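Workshop tips: living with the Forkora two-arm sorting kit

We rented the Forkora kit from Valatik for 30 days, at a price of 600 dollars. My colleague Fengying Shi did most of the setup and I wrote down what helped us.

Fix both arms before you bring out anything to pick. Put them at opposite sides of the table, then move each one by hand through its whole reach. The elbow goes out further than you expect, so leave free floor there.

Begin with toy fruit and a clear, shallow container. Small berries are a good test for the gripper – they roll, and they hide beside bigger pieces. 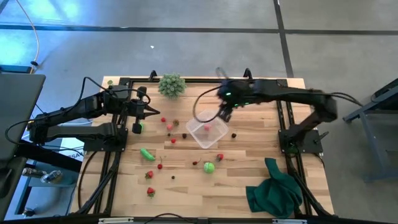 Check the cables each morning. A loop near the wrist should be long enough for the full turn, but it must not catch the rim of the container. We used soft ties, and Fengying marked the good length with grey tape.

Run at low speed for the first day. The manual from Valatik says this only on page 33, and I would print it on the cover.

Would we rent again? Yes, for training new staff. For real kitchen work I find it still too slow, and the colour of the fruit confuses it under strong light.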